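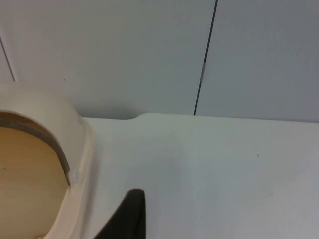

Plastic roll-top bread box – keep it or go back to a bag?

Started by Somport, 14 replies, page 1 of 2

Somport
I've got a cream plastic bread box with a roll-top lid and I can't decide whether it earns its place. We get through a loaf every 3 days. In the paper bag it goes hard at the cut end. In the box it stays soft but by Monday there's mould on the crust if I bought it on the Friday. The kitchen sits at 21 degrees most of the day.

I've given it a wash and would like to hear what other people do before I put bread back in it.

lillow_lane
Mould in two or three days means it's holding too much damp. Are you putting the loaf in while it's still warm? That did for mine every time.

Somport
No, it's shop bread, sliced. Sometimes I leave it in its own bag inside the box.

Woldegiorgis
Then that's your trouble. Bag or box. Both together and the moisture has nowhere to go.

tealeaf95
Don't agree with that. I've kept sliced bread in its bag in a box for years and it's fine. If it's going mouldy that fast there are spores left in the box from the last loaf. Get into the corners and the rim and leave the lid up overnight.

Woldegiorgis
Years of luck, then. Try it with a loaf that has no preservatives in it.

Somport
Photo added. The lid swings right back on the pegs at each side, so it's easy to get a cloth in.

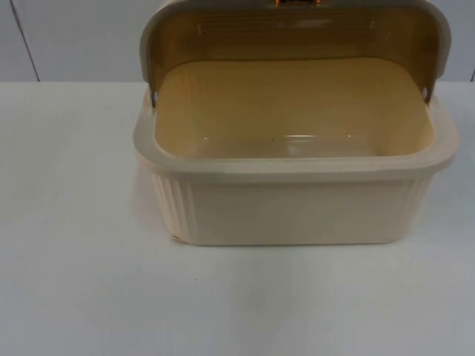

Reply from Clollirham
Rounded corners and a plain floor, so it's one of the easier sorts to clean. The lid will be what holds the crumbs. You've got ridges running across the amber part, and a flat cloth goes straight over the top of them. Use an old toothbrush and washing-up liquid, rinse, then wipe it with white vinegar and let it air. There's still a dark speck in the bottom of yours, near the front, so I'd go over that again too.

tealeaf95
Seconded on the toothbrush. Under the rolled edge as well.

lillow_lane
Does the lid come off? Mine lifts out if you squeeze the sides in a bit. Much easier to do in the sink.

Somport
Haven't tried. The pegs look small and I don't want to snap one.

Clollirham
Leave it on if you're not sure. I broke a peg on my last one and the lid never sat straight again – it went in the recycling within the month.

Eyerusalem Hadgu
I'd get rid of the box. Slice the loaf, freeze half, and keep the rest in a cotton bag on the worktop. It takes up no room and you toast from frozen. We are 2 people and haven't thrown bread away since we started doing that.

Woldegiorgis
Frozen bread is all right for toast and not much else. Sandwiches made with it are soggy.

Eyerusalem Hadgu
Let it thaw on a rack, not in the bag. They aren't soggy.

Somport
I make sandwiches for work so I'd want to test that first. Also the freezer is a small one and it's full of peas.

What about where the box stands? It's had a spell next to the kettle and I'm wondering if the steam is part of it. I could move it over to the white table, at the left end against the grey panels. There's plenty of space along there.

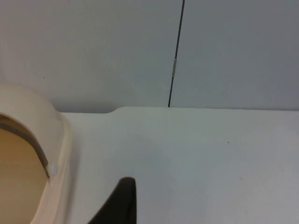 Reply from lillow_lane
Yes, move it. Mine was beside the kettle and I had water beading inside the lid every morning. Keep it out of direct sun as well, or it warms up through that see-through lid.

tealeaf95
Kettle steam would do it. I take back some of what I said about spores.

Woldegiorgis
Leave a gap behind it so the lid can go all the way back without knocking the wall. And take the bread out of its bag.

Somport
All right. Box goes on the table, no bag, toothbrush on the ridges tonight. I'll buy the same loaf as last time so it's a fair comparison, and post again when it's finished or gone off.

Clollirham
Put a sheet of kitchen paper in the bottom and change it with each loaf. It catches the crumbs too.

Eyerusalem Hadgu
And freeze four slices, just to see.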